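文档 > Kultum 采集 > 台式机拆装 > 第四节 硬盘托架示教

分享 17　评论 2

4 硬盘托架示教（取出 / 放回）

前面三节装好、标定好了再看这里。没标定的请回去，别跳。

这一节只管一件事：录硬盘托架的取出和放回，录完能直接喂给训练。内存条、散热器、CPU 的示教在后面几节，流程差不多，命名不一样，别混着录。

4.1 开录之前

1. 机箱侧放，开口朝上，侧板拿掉，放远一点，别靠在台子边上。
2. 机箱断电。电源线拔掉，不是关开关就算了。拔完按一下机箱开机键放电。
3. 机箱前沿对齐台面上的槽。Sarkent 夹具放在机箱左边，也对齐槽。两样东西都用手推一下，会滑就重新固定。
4. 夹具里该有的零件先放好。哪个任务用哪些零件看任务卡，任务卡贴在操作位旁边。
5. 打开 Kultum，选“台式机 / 托架”，等所有相机的状态都变绿。有一路黄的就别开始。黄的意思是有画面但在丢帧，录出来对不齐时间戳，后面全废。
6. 机械臂回到起始位。每条都从起始位开始，没有例外。
7. 夹爪空开合一次，听有没有异响，看指尖有没有松。

注意：第 7 步很多人省。指尖的螺丝松一点点肉眼看不出来，录到第 17 条才发现两根手指不平行，前面那些全得重看一遍。

注意：换了机箱型号要在 Kultum 里新建批次。同一批次里不要混机型。模型要见的多样性靠批次之间给，批次内部保持干净，查问题好查。

4.2 相机

两种视角都要。固定的看全局，腕部的看指尖和零件的关系。

固定相机
- 要看得到：整个机箱开口、夹具、夹爪工作范围。
- 位置定了以后用胶带在支架脚边做记号。有人碰了支架，对着记号放回去，再跑一遍外参检查。
- 曝光锁死。自动曝光一律关掉。台面反光强，臂一过来自动曝光就跳，跳一下画面整个变暗。

腕部相机
- 对焦固定在指尖前面一点点。
- 线要顺着臂走，留够余量，末端关节转到极限也不能绷。
- 镜头每半天擦一次。用布，别用手指。
- 装好以后画面里必须能看到两根手指。手指挡掉一部分机箱内部是正常的，不用调。

腕部画面乱是常态。线缆、主板、驱动器笼子、夹爪自己的连杆，全挤在一起。SATA 线经常从手指旁边过，操作的人要习惯看着这种画面干活，因为模型看到的也就是这些。新人第一次坐上来基本都会去偷看机箱，提醒一下，录的时候眼睛在屏幕上。

关于“能不能看机箱”这个事组里吵过。现在的规定：练习时随便看，正式录只看屏幕。看了真机箱才能做对的动作，画面里往往没有足够的信息，模型学不到依据。

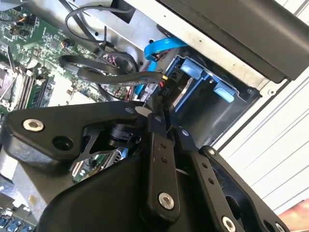
Kanako Uchida：练习的时候也建议一半时间只看屏幕。我带的两个人练习全程看机箱，一到正式录就慢下来，前面一整批的节奏都不能用。另外只看屏幕的话，深度很难判断，教他们用线缆和笼子边缘做参照，比盯着指尖管用。

采纳，练习改成一半一半，4.3 已经按这个写了。深度那条也对，补充一点：别用线缆做唯一参照，线缆会动，每条都不一样。笼子边缘、机箱内壁这种硬的东西优先。

4.3 练习

1. 新操作员先做空走。夹爪闭合，沿取出路径走一遍，不碰任何东西。
2. 空走顺了，做带托架的取出。慢速档。
3. 再做放回。慢速档。
4. 切到正常速度，取出放回连着做。
5. 一半练习只看屏幕。
6. 练够 30 次再申请正式录。练习数据也存，打“练习”标签，不进训练集。

练习数据别删。删过一次，后来想看新手常犯什么错，没有了。

谁批准上正式：当班负责人。看最后几次回放，主要看三样：接近的时候有没有反复试探，夹住以后有没有晃，放回的时候有没有硬怼。三样里有一样明显就继续练。

4.4 录取出

1. 在 Kultum 里点“新条目”，方向选“取出”。方向选错很麻烦，条目进了错的文件夹，要手工挪，时间戳索引也得重建。
2. 确认托架在笼子里，完全到位。用手按一下。
3. 手拿开，人退到黄线外面。
4. 踩踏板开始。
5. 从起始位向下接近，到笼子上方停一下。停顿要短，能看出来停了就行。
6. 对准托架两侧的蓝色塑料片。手指张开的宽度比托架宽一点点既可，别全张开，全张开会碰到旁边的线。
7. 下去。碰到了就停，别继续压。
8. 合爪。力用任务卡上的值，不要自己调。
9. 沿导轨方向往外提。直的，别斜。
10. 提到完全离开笼子以后再平移。
11. 移到夹具对应的位置，放下，开爪。
12. 回起始位，踩踏板结束。

注意：第 9 步提不动，先停。不要加力。提不动一般是卡扣没脱开，或者线还连着。松踏板，作废这一条，人过去处理。

注意：第 5 步那个停顿是给切段用的。后处理按速度切，没停顿的条目切不开，会把接近和抓取并成一段。

小心：臂带电时手不进机箱。哪怕就是拨一下线。先按暂停，等指示灯变了再伸手。

放回去之前，先核对托架的朝向。朝向反了插不进去，但是会插进去一点点，看着像是对的。这种条目最坑，操作员以为成功，标注也标成功，回放时候才看见托架翘着。

线的处理。每次重置场景都把散线随手拨一拨，让它们位置不一样，但别搭到托架行程里。搭在行程里的情况单独录，属于“遮挡”批次，见 4.7。

4.5 录放回

1. “新条目”，方向“放回”。
2. 托架放在夹具上，位置别每次都一模一样，在标记框里随便挪一点。
3. 人退到黄线外，踩踏板。
4. 从起始位去夹具，抓托架。抓蓝色的部分，别抓硬盘金属面，会打滑。
5. 提起来，高过机箱边缘再平移。
6. 到笼子上方，停一下。
7. 调姿态。在上面调，别进了笼子再调。
8. 慢慢往下送，让导轨自己找位置。
9. 感觉到阻力：停，退一点点，重新对，再送。允许退，最多两次。
10. 到底以后开爪。
11. 手指从原路退出。
12. 回起始位，结束。

第 9 步的退和再送是有用的数据。一条里有一次失败的尝试然后自己修正，只要修正干净，标“成功（含修正）”。Fatoda 那边训练时这一类是单独加权的。以前全部丢掉，模型一卡住就傻在那里一直往下压。

退两次还没进去的，作废。重置，重来。不要救，救出来的轨迹很难看，谁都学不会。 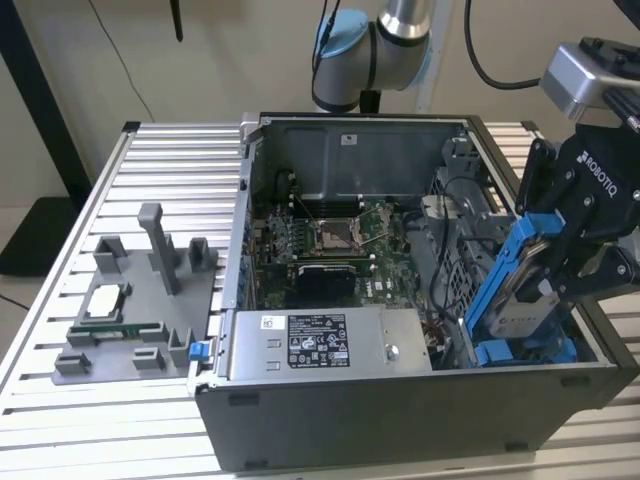
Signe Lunde

4.6 节奏和轮换

每个操作员一轮录 30 条，取出放回各半，然后换人。别连着两轮。累了以后动作会变小变抖，自己感觉不出来，看曲线一眼就能看出来。

轮换表在墙上。换人的时候做三件事：

1. 前一个人在 Kultum 里退出登录。不退出，后面的条目全记在他名下。出过这事，有 29 条搞错了人，按操作员分组做对比的时候结果怪得要命，查了两天。
2. 后一个人登录，核对名字。
3. 后一个人先做一条热身，标“热身”，不算数。

座椅高度、踏板位置各人自己调，调完再登录。手柄灵敏度不要动。灵敏度是统一的，动了等于换了一个操作员。想动的找 Wumpini Dogbe，他那边改，改完全体一起改。

别聊天。不是纪律问题，踏板没踩稳就会断条。断掉的条目 Kultum 会自己存成两个碎片，得人工去删。

4.7 要故意录的难例

一个批次里头，正常条目之外，下面这些要按任务卡的数量补上：

遮挡
- 有线缆横在托架前面，部分挡住蓝色片。
- 先用指尖把线拨开，再抓。拨开算在同一条里，不分开录。
- 拨不开就作废，别夹着线硬提。

机箱偏斜
- 机箱在台上转一点角度，夹具不动。
- 转完重新固定。会滑的机箱不要录。
- 每个角度做几条就换，不要在一个角度上录到底。

光照
- 灯只动任务卡写的那几盏。
- 窗帘开关也算光照变化，要记在批次备注里。不记的话没人知道那天下午画面为什么发白。

托架没到位
- 开始时托架半出。用手拉出来一点，露出多少随意。
- 取出和放回都要有这种开头。放回的做法是直接抓住半出的托架压到底，不先取出来。

失败条目
- 不要演失败。自然失败的留着，演出来的不要。演的太干净了，下手之前就看得出来要失败。

还有一种，机箱内部本来就有别的零件缺着，比如 CPU 没装，散热器拆了。这种不算难例，批次备注里写清楚缺什么就行。机箱状态越杂越好，前提是备注对得上。

4.8 标注

录完当天标。隔天就忘了。

1. 打开条目，先看固定相机，从头到尾快进一遍。
2. 再看腕部，正常速度。
3. 结果从下面选一个：成功 / 成功（含修正）/ 失败 / 作废。
4. 失败要写原因，用下拉里的词。下拉里没有的选“其他”，写一句短的。
5. 切段检查。自动切的段一般有四段：接近、抓取、搬运、放置。段界偏了就拖一下。
6. 保存。保存以后左侧列表会打勾，没勾就是没存上。

什么算成功，统一一下，之前各标各的：

取出成功：托架完全离开机箱，放在夹具上，松爪以后不倒不滑。
放回成功：托架到底，松爪以后不弹回来。回放看不清是不是到底的，去现场用手按一下。现场已经重置了的，标“其他”，写“无法确认”。宁可少一条。

腕部视角判断到没到底其实挺难。手指在托架正下方的时候，托架两边的蓝片都看得到，但看不出深浅。两路相机一起看，别光靠一路。 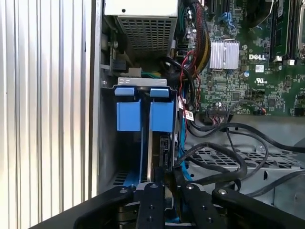

固定相机也有看不见的时候，夹爪下到机箱里面，手背正好把笼子口挡掉。两路都判断不了，就看夹爪宽度曲线和末端高度，到底的条目末端高度都落在同一个很窄的范围里，偏出去的基本就是没到底。曲线在回放窗口右边，默认是收起来的，点一下展开。

高度的参考值每个批次不一样，机箱动过就变了。批次开头第一条做完人工确认，把那个高度填到批次信息里，后面都跟它比。

标注交叉检查：每批抽 17 条给另一个人重标。两个人不一致的超过 2 条，整批重看。重看由 Kerstin Moen 安排，别自己私下对答案。

4.9 重置场景

每条之间都要重置。重置偷懒是这套数据最大的问题，比操作差还严重。

1. 按暂停，等指示灯。
2. 托架放回开头该在的地方。
3. 散线拨一下。
4. 夹具上的零件挪一点，在标记框内。
5. 机箱看一眼有没有移位。移了就推回槽边。
6. 手、工具、抹布全部拿出来。螺丝刀落在机箱里录了半个下午，这种事别再有了。
7. 退出黄线，解除暂停。

螺丝：机箱里的螺丝不拧不动。看到有松的告诉当班，别顺手拧。掉进机箱的螺丝必须找出来再继续，找不到就换机箱，这台先下线。

4.10 小心事项（贴墙上的版本，文字一样）

- 机箱不通电。任何时候。
- 夹爪夹着硬盘时不要按急停玩。急停以后夹爪保持夹住，但臂会有很小的下沉，下面有东西会压到。
- 真需要急停就按，不用犹豫，硬盘坏了有备件。
- 机箱金属边很利。拿的时候戴手套，标注和操作手柄时摘掉。
- 头发扎起来，挂绳工牌摘掉。
- 两个人同时在场时只有一个人碰踏板，另外一个不要靠近踏板。
- 主板上不要放东西。

4.11 导出

1. 批次状态改成“完成”。
2. 点导出，格式选 Fatoda。不要选默认那个，默认的不带腕部外参。
3. 等。导出时候别再录新的，磁盘会抢，丢帧。
4. 导完看校验报告。全绿就上传，有红的点开看哪一条。
5. 红的多半是时间戳缺口。缺口短的可以让工具补，缺口长的那条作废。
6. 上传到 Isaksson 的共享盘，目录名按批次号，不要加自己的名字，也不要加“最终版”。
7. 本地的留到对方确认再删。

上传完在群里说一声，写批次号和条数，别的不用写。

4.12 常见毛病

腕部画面糊
先擦镜头。擦完还糊就是对焦环松了，重新锁，重跑标定。

托架抓起来歪
指尖没对齐蓝片中间。从一侧多抓了一点。练习里把接近速度降下来。还歪就检查手指是不是平行的。

放回老是卡在同一个深度
看导轨里有没有东西。扎带头、掉下来的标签，都见过。没东西的话多半是机箱固定得歪了，笼子跟着斜。

Kultum 提示“关节速度超限”
操作的人手太快。不用重启，条目作废，重来。连续出现就换人歇一会儿。

夹爪不动
先看夹爪电源灯。再看线，末端关节那里最容易扯松。都正常就在控制页重新激活夹爪，激活时它会自己全开全合，手里和爪里都不要有东西。

条目时长异常长
踏板没松，忘了结束。截掉尾巴可以，截完备注写“截尾”。头部不能截。

两路相机对不上
差一帧没事。差多了重启采集进程，受影响的条目全作废，别想着手工对。

条数和表上对不上
以 Kultum 的为准，表是人写的。

4.13 改动记录

4/28/24　放回允许修正的次数写明。练习改成一半只看屏幕（Kanako Uchida 提的）。失败条目那段重写。
更早的看旧文档，旧文档里的夹爪力那张表已经作废，不要再用，用任务卡上的。

还没写的：内存条遮挡的标注规则，Dagný Vigfúsdóttir 在弄。左手操作员的踏板位置。夜班的灯怎么办。

评论 2

Wumpini Dogbe：灵敏度要改的提前一天告诉我，当天改不了，正在录的批次得先关掉。

Dagný Vigfúsdóttir：4.8 那个末端高度，换过指尖以后也要重填，不只是机箱动过。换指尖的人请在批次信息里留一行。

已知道，下次改的时候加进 4.8。在那之前换指尖就当作新批次处理，第一条人工确认，高度重新填，指尖编号写在备注最前面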